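Shadows and Daylight in the Courtyard at Fairclough Hall
Project report, second year, Building Environment module
Itzel Jaramillo
Supervisor: Mervyn Hollis

1. Aim

The courtyard at Fairclough Hall, Prestville, is used by students at lunchtime but has few seats in the sun. The aim of this project was to find out which parts of the paving are shaded between 11 am and 3 pm, and whether new benches could be put somewhere brighter.

2. Background

The courtyard is closed in on three sides. The east wing was made one storey taller when the library moved in, and the older plans kept in the estates office do not show this. I used the newer survey from Vestcombe, which gives the wall heights to the nearest 5 cm. The survey leaves out the bicycle shelter, so I measured that with a tape.

3. Method

I chalked a grid on the paving and took a light reading at each of 14 points every half hour. The meter was held flat at seat height. Readings were taken in July on a clear day and repeated on a cloudy one. Anything under 300 on the meter scale was written down as "deep shade". The meter was borrowed from the physics store and checked against a second one before use.

Shadow edges were marked with chalk on the hour and copied on to the plan afterwards. This was harder than expected near the lime tree, where the edge was soft and moved with the wind.

4. Results

Points along the south wall stayed in shade for the whole period. The middle of the courtyard was in sun until just after 1 pm, when the shadow of the west wing reached it. The north-east corner had the longest run of sun and is currently used for bins.

On the cloudy day the differences between points were small, and no clear shadow edges could be marked.

5. Shadow shapes

A wall gives a straight edge that is easy to predict from its height and the angle of the sun. Objects with arms or branches are more difficult, as their shadows overlap and join up into one shape. 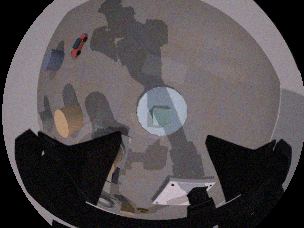 Figure 1. Irregular shadow with jagged outlines on a mottled grey surface (computer rendering).

For the tree I gave up on the outline and recorded only the furthest point the shadow reached.

6. Recommendations

Move the bins to the south wall and put two benches in the north-east corner. The readings should be repeated in winter before any money is spent, as the sun will be much lower.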